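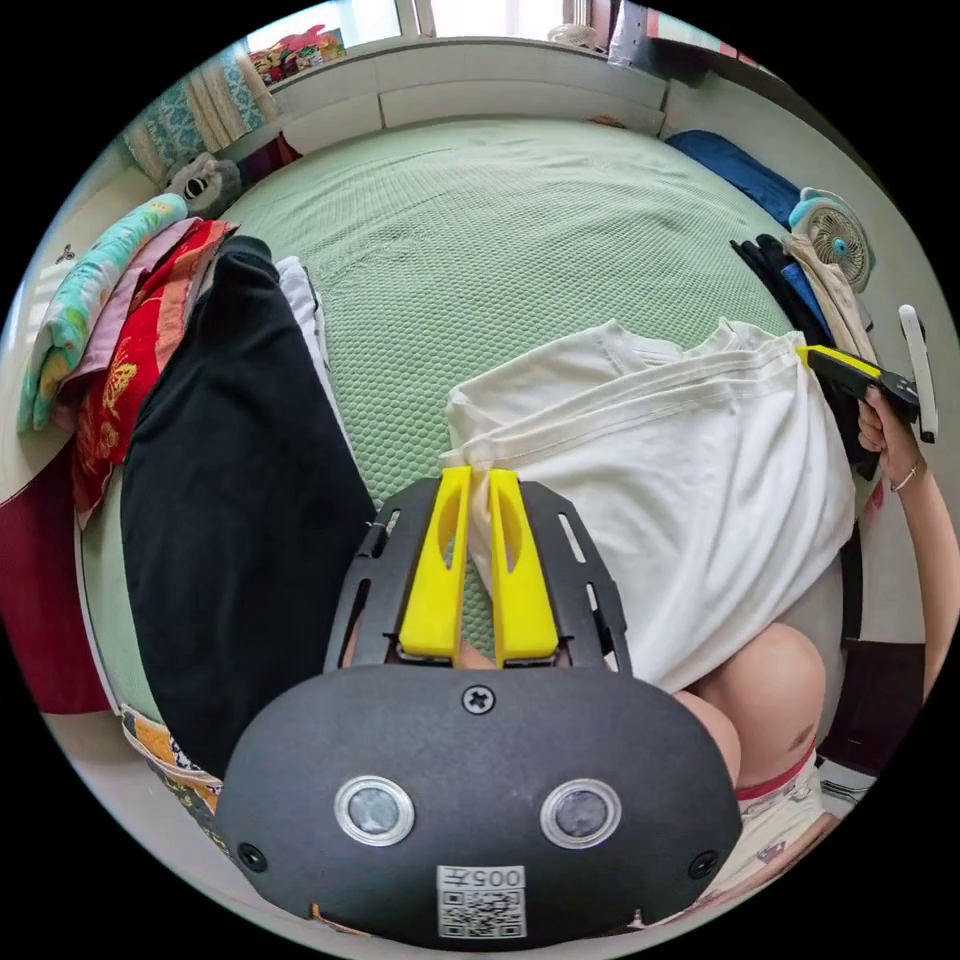

3.2 Fabric conditioning and crease recovery

Print this page | E-mail this article
Filed under: Textiles & Home Care

Cotton jersey was supplied by Nutar in a single dye lot and cut into 828 specimens along the wale direction. Each specimen was laundered without softener, line dried indoors, and left flat on an open rack until its weight was stable. The method follows Ní Bhriain's earlier work on household knits, with one change – the loading plate was replaced by a Lisavix press, which applies force more evenly across the fold.

Crease recovery was read as the angle between the two limbs of the specimen five minutes after release. Readings were taken by one operator throughout. Specimens with visible skew, 107 in all, were set aside before folding and are not included in Figure 4.

Figure 4. Crease recovery angle by number of wash cycles, white jersey, wale direction.

Recovery fell steeply over the first few cycles and then leveled off. Hemmed specimens recovered less than plain ones at every stage, and the gap widened with washing. We attribute this to shrinkage of the sewing thread, which puckers the hem and holds the fold in place. The Hisetti thread shrank more than the Ó Dálaigh thread – a difference also seen in the seam tests of Section 3.1. Drying time had no clear effect within the range tested.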